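A table, a green cloth and a set of plastic bowls

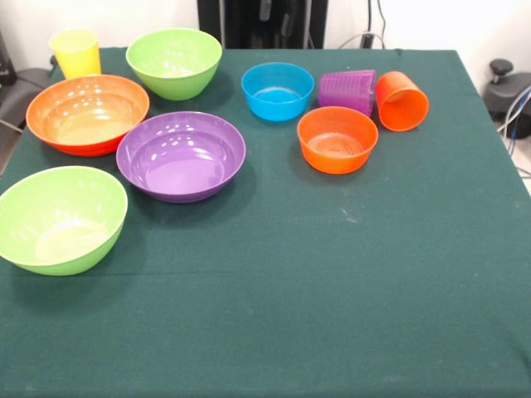 Coloured bowls and cups on one of the square tables at the Plalside lunch club.

The Plalside lunch club meets in the old Parry building, at the end of the corridor past the cloakroom. It has been going for eight years. The woman who lays the tables has been there for all but the first few months, and she agreed to talk while the soup was heating up.

She starts with the cloths. They are dark green, and she chose them herself when the white ones wore out. "White was a mistake," she says. "You were forever washing them, and beetroot never came out. I wanted something you could put a bright bowl on and see where it was."

Seeing where it was matters to several of the people who eat here. One regular with poor eyesight used to knock his bowl when it was the same colour as the cloth. He manages better now. "He asks for the orange. He says he can find the orange."

The dishes are plastic, and she has heard all the complaints about that. The club began with china lent by the Moloria tea rooms, which had to be carried back up the hill in crates after every meal. "It was lovely china. It was also very heavy, and we broke two plates in the first month. I had to walk up there and tell them."

The bowls came next, bought in batches whenever there was money. That is why the colours and sizes don't match. Purple, orange and lime green have lasted best. A red set went cloudy and was given to the playgroup for sand.

I ask whether people mind which one they get. "Some do. There was a falling-out over a yellow cup once. We've got enough of most things now, so it doesn't come up."

She puts everything out at one end of the table first and works from there. The big bowls are for salad and bread, and the smaller ones are for soup or pudding, depending on what the kitchen sends through. Cups go round last. "If you do the cups first, your sleeve catches them. I don't know why people do it that way."

Setting up takes her around 3 hours if she is also doing the vegetables, much less if she isn't. Washing up is shared. The bowls are dried by hand and stacked by size in the cupboard under the hatch, with a sheet of kitchen paper between the large ones to stop them sticking.

In October the club will lay tables for a joint meal with the Jukmont allotment group, who are bringing squash and apples. She has asked for two more cloths. "Same green, if the shop still has it. If they haven't, I'll take a dark blue."

Then the kitchen called through that the soup was ready, and she went to find the ladle.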